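Subject: Re: [teach-list] hand guiding vs remote for bin picking
From: Sipho Van Wyk
Date: 1 November 2021

Nosipho Msimang wrote:
> We have 50 demos by hand guiding and the policy still dithers over
> the bin. Is it worth going over to remote before January? Venter
> wants an answer and I haven't got one.

Quick one, on my way out. Yes, go remote. When you push the arm about by hand you end up doing things you'd never do from the controller, and your own sleeve is in half the pictures. We binned our first lot at Jenesstead for that.

Our set is 1000 episodes now, all remote, red and green blocks in a metal bin. Slow for the first day or two, then you stop thinking about your hands. Blocks near the wall are the worst, fingers want to go in at a slant and you need to teach that on purpose. Same with the cables, watch the loop at the wrist when you turn.
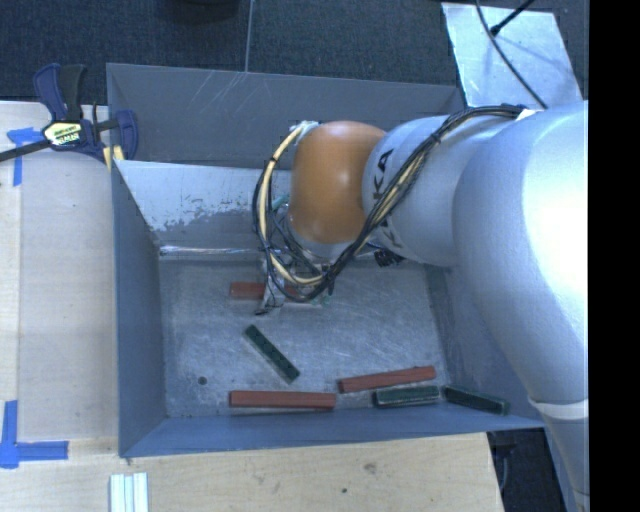

Nosipho asked off list if the failed grasps should be kept or cut out before training. Keep them, if the person recovers. Cut the ones where you gave up and reset. We log both in Pisska with a tag, easy to filter later.

Also clamp your bin down and tape the table. Ours crept over teh first week and episode 1739 onwards in the old set was no use to anyone.

Will send the config tonight, or tommorow if the train is bad.

Sipho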